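Okay, a little thread about play food, because I spent Friday evening going through ours and apparently I have opinions now.

We've ended up with 84 pieces over the years. Eighty-four! Some came in a Prikum starter box, some from a Kotura set my sister passed down, and a good handful from church sales where you pay a quarter and don't ask questions.

The big green cutting mat came out too, the gridded one I use for quilting. Everything gets looked over on it.
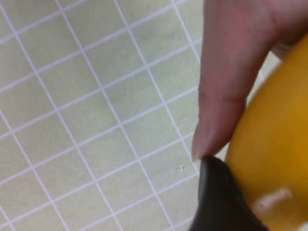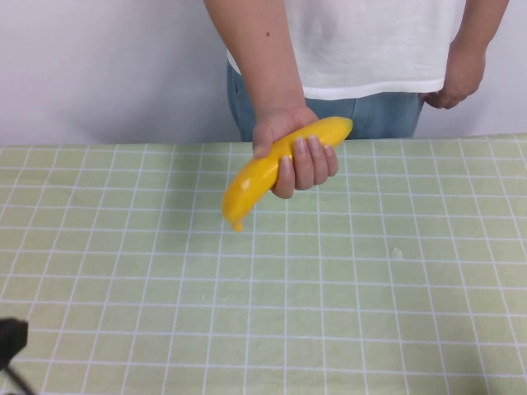

The yellow banana is my favorite of the bunch and I will not be parting with it. It's such a good cheerful yellow, and it has that nice curve that little kids love to hold up to their ear like a phone. (Mine did that for a solid year. Long conversations. Mostly with Grandma.)

What I kept: the fruit, the bread rolls, both fried eggs, and the tiny jar of pickles with no lid. What went in the donation bag: anything cracked, wait, no, the cracked ones went in the trash, please don't donate cracked toys, and then up to 4 duplicate tomatoes.

If you're sorting your own, I'd do it by size first. I tried by food group and got stuck on whether a pizza slice is a grain, and lost a good chunk of the evening to it.

The keepers are going in a Dilumine bin with the 2 side handles, on the low shelf by the pretend stove. The lid doesn't quite close yet. I may have to give up a watermelon.

If anybody has a spare pickle jar lid, my messages are open!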